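Kitchen bench tips: choosing a gripper for small pots

We compared two grippers on the same arm, the Tondetti and the Makance, with a play kitchen as our test place. These are the tips I would give to anybody who wants to try it at home or in a small workshop.

Fix the kitchen before you fix the arm. A toy counter is light and it moves when the arm pushes on it. Two clamps on the back are enough.

Measure the pot, and then measure the gripper when it is fully open. Our Tondetti opens to 70 mm and it touched the rim almost each time. The Makance is narrower, so it goes down easily, but it drops round pieces more often.

Start slow. We keep the speed at 38 per cent until the path is clean – after that you can go up little by little.

Leave a loop in the cable near the base. When it is pulled tight, the wrist does not turn fully and you will blame the controller. I lost one Tuesday evening like this with the Clisov box.

Mix the shapes of the toy food. Blocks only will make every gripper look good.
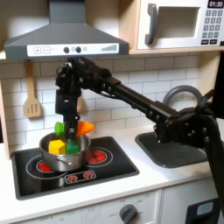
Gripper over the small steel pot, with the carrot-like piece and the blocks.

Write down the height of the rim and save it as a separate point. Ours is 325 mm from the table. If you change the fingers, measure again.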